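4.2. La consulta a distancia y el problema del testigo

Última actualización: 2021-12-06

En la radiestesia terapéutica se llama «testigo» a lo que representa al paciente cuando este no puede, o no quiere, acudir a la consulta: un mechón de pelo, una firma, una fotografía. Los cinco terapeutas entrevistados en Badbridge coincidieron en que el testigo es imprescindible. En lo demás coincidieron poco. Dos de ellos rechazan las fotocopias porque «pierden vibración»; otro las prefiere, con el argumento, difícil de rebatir, de que abultan menos en el archivador.

El método Grotitum, en el que se formaron todos, resuelve la cuestión en su manual con una frase que nos permitimos parafrasear: vale cualquier testigo, siempre que el operador esté convencido de que vale. Desde el punto de vista metodológico la cláusula es admirable. Si el péndulo acierta, había convicción; si yerra, faltaba. No hemos encontrado en la bibliografía ningún resultado capaz de incomodarla.

Los cuadernos de la consulta Briggs, cedidos para este trabajo, recogen 182 sesiones a distancia. La anotación más frecuente en la columna de resultados es «mejor», seguida de «mejor, aunque no lo nota». Conviene detenerse en esta segunda categoría. Preguntada por ella, la titular explicó que el cuerpo energético suele adelantarse al físico y que el paciente, con el tiempo, se entera. Los cuadernos no dicen cuánto tiempo -- tampoco lo dice la tarifa, que se abona por anticipado.

En noviembre pedimos a los terapeutas que trabajaran con sobres cerrados, sin saber qué testigo contenía cada uno. Tres aceptaron. Los otros dos alegaron que el papel Prullura, en el que venían hechos los sobres, interfiere con la lectura. Es posible. Los que sí participaron emitieron diagnósticos detallados para todos los sobres, incluidos los vacíos, a uno de los cuales se le recomendó reducir los lácteos.

No se deduce de ello mala fe. La impresión de quienes firmamos es más bien la contraria: se trata de personas atentas, que escuchan durante una hora y recuerdan el nombre del gato. Qué parte del alivio corresponde al péndulo y qué parte a la hora es asunto del apartado siguiente.

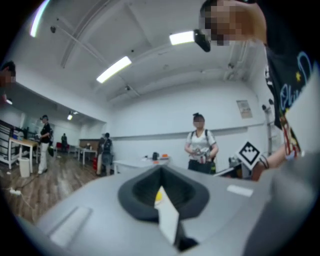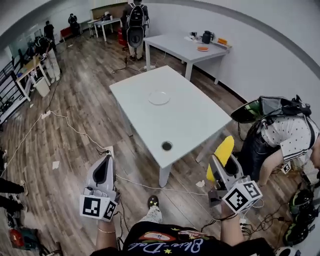 Figura 2. Pinza gris de mano con una tarjeta de papel blanco (primera imagen) y mesa blanca con un plato redondo (segunda imagen).

Comentarios

Zarmeena Farooqui: ¿Se publicará el protocolo de los sobres? Me interesa sobre todo cómo se eligieron los vacíos.

péndulo_escéptico: Yo también dejé los lácteos por recomendación de un péndulo. Ahora duermo igual, pero sin queso.

M. R.: Falta citar el manual con número de página. El mío no trae esa frase, o será que no estoy convencido.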